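2025-03-08, posted by the Grolleck bench

Dishwasher fade test, second batch. Detergent is the Subramaniam powder at 17 g per load, 600 ml rinse water held back from each cycle for the colour reading. Drum speed unchanged.

Cycle 200 pulled this morning. Green shows no shift on the meter. Pink is down slightly, within scatter.
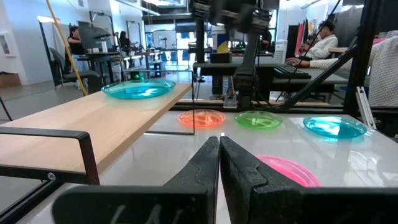
Translucent plates on the white table: pink, orange-red, green, teal-blue.

Rim stiffness still to do. The Grusside clamp slips at low load, so shim it first. Next reading in June.

3 comments | 1 share

Recent entries
Clamp shims, Grusside
Rinse water filters
Fulano meter drift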